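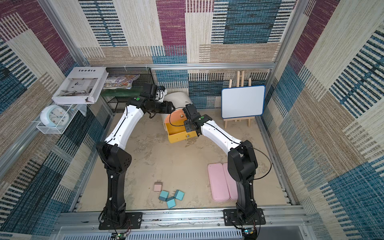
4. Mounting and first start of the two-arm bench cell

4.1 Scope

This section covers the fixing of both arms to the front rail, the routing of cables, and the first powered movement. It applies to cells built from the Zornmont frame kit, whether at home or in the Grondwood shared workshop. Assembly of the frame and wall panels must be finished before work begins (see section 3).

4.2 Before you start

You will need:
the two arms, each with its mounting plate
the mounting bolts and T-nuts supplied with the frame kit
a hex key set and a torque screwdriver
one power supply for each arm
cable ties, reusable type

CAUTION: Keep both power supplies disconnected from the mains until step 9. An unpowered arm will fall under its own weight if it is let go.

4.3 Fixing the arms

1. Slide the T-nuts into the upper slot of the front rail.
2. Place the first mounting plate on the rail and start all bolts by hand.
3. Set the second plate at a distance of 435 mm from the first, measured between plate centres.
4. Tighten the bolts in a cross pattern. Check that neither plate rocks when pressed at the corners.
5. Fold each arm back over the workspace and support the gripper with one hand while the joints are checked for free travel.

Note: The plates may be moved closer together for small objects. The distance entered in the Govis settings page must then be changed to match.

4.4 Cables

6. Lead the gripper cable along the upper link and leave a loose loop at the wrist. Turn the wrist fully in both directions. The cable must not pull tight at either end of its travel.
7. Fix each control board below the base of its own arm. Boards must not touch the bare metal of the rail.
8. Lay the remaining cables in the slotted tray and close the cover where one is fitted.

4.5 First movement

9. Clear the reach of both arms, connect the power supplies and switch on at the wall.
10. Start Govis and select "Home both". The arms move one after the other, beginning with the left.
11. When both arms are at rest, open and close each gripper 2 times from the settings page.
12. Run the drawer exercise at the lowest speed. Place a small cabinet within reach of one arm and pull the drawer out by hand once, to make sure that it does not stick. The cabinet must not slide on the mat when the drawer is pulled.

CAUTION: Stop the exercise at once if the gripper closes on the edge of the drawer front instead of the knob. Repeated side loading will damage the wrist joint.

4.6 After the first run

Check the plate bolts again after some 2,000 gripper cycles. Enter the result in the workshop log.

Grondwood members must have the finished cell inspected before using it unattended. Inspections take place on Wednesday evenings and are booked through Nomvula Kruger. Questions about the Vlček replacement wrist should be sent to Eduard Malý, stating the arm's serial number.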